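Blog / Side Projects / Robots

Filed under: robots, laundry, questionable use of a Saturday

I have now folded the same red shirt more often than its manufacturer can ever have intended, and I haven't touched it once. The arms do the touching. I stand behind them, steering, and Štěpánka Štefanec sits at the laptop saying "again" in a voice that has lost all colour since July.

The arrangement is simple enough. We drive the two grippers through a fold, the software we call Skeltum saves everything the cameras and motors did, and later a model called Lūse chews through the lot and tries to copy us. It copies us very faithfully. For a week it paused before every sleeve, and we couldn't think why until I watched myself do it. I pause before sleeves. I dither, apparently, and I've passed it on.

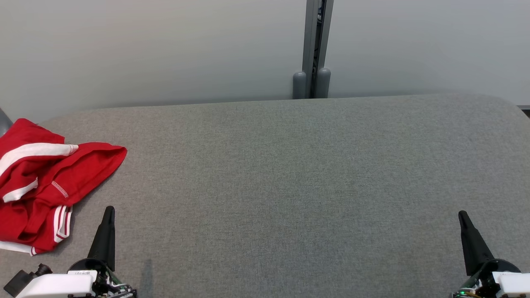 Red shirt, crumpled in a heap. Gripper fingers up, not touching it.

We have 742 examples saved so far, of which 65 are marked as bad. Štěpánka wanted to delete those. I wanted to keep them in a separate folder, partly for science and partly because most of them are mine. We kept them.

The dull bit is the crumpling. Every run needs a fresh heap, and a person asked to make a random heap makes the same heap all afternoon — mine leans left. So now we drop the shirt from shoulder height and live with whatever lands, even when it's a horrible knot with the hem on the inside.

Next up is a towel. Štěpánka says towels are easy. I've asked her to put that in writing.

2 comments · 2 shares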